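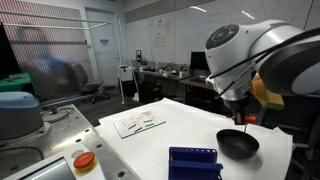 A small black frying pan above the paper-covered table, with the blue rack in front.

The one pan you reach for

Marloes Segers owned 10 pans when she moved into her current apartment. She cooks with two of them. One is a wide steel skillet her mother bought in the eighties, and the other is a small black frying pan, deep enough to hold a sauce, that cost less than a pizza.

"I fry one egg in it, I toast nuts in it, I warm up last night's rice," she says. "The big one comes out when my sister visits."

Small pans have long been an afterthought in kitchen stores, stacked near the register or thrown in with a set. Michiels, a cookware shop with a single location and a crowded basement, moved them to the front window two years ago. Owner Gerrit Maes says he sold 3000 last year, more than any other type of pan he carries.

Maes thinks the reason is plain enough. Many of his customers live alone or eat at different hours from the rest of the household. A large pan takes longer to heat and fills the sink.

He tells people to look at the sides first. A shallow pan is easier for pancakes and eggs you want to slide out. A deep one keeps oil off the stove and lets you finish a dish with stock or cream, but getting a spatula under anything flat takes practice. Then he has them pick it up by the handle. A thin metal handle weighs very little and can go in the oven if the coating allows it. It also gets hot, so keep a dry towel nearby.

Wagner Toledo runs the lunch counter at Budurus, where the menu has 6 dishes and four of them start in a small pan. He replaces the coated ones when food begins to stick in the middle. He washes them by hand in warm water and never stacks them bare. A sheet of plain paper between two pans is enough.

Storage is where most home cooks go wrong, according to Mirjam Van Rooij, who teaches an evening cooking class. Her students pile everything in one low cabinet and scratch the surface each time they dig for a lid. She stands her own pans on edge in a slotted rack, the kind sold for plates. Hers is plastic and has lasted through two kitchens.

Segers keeps her small pan on the back burner. She has given away seven of the others and is still looking for someone who wants the fish pan.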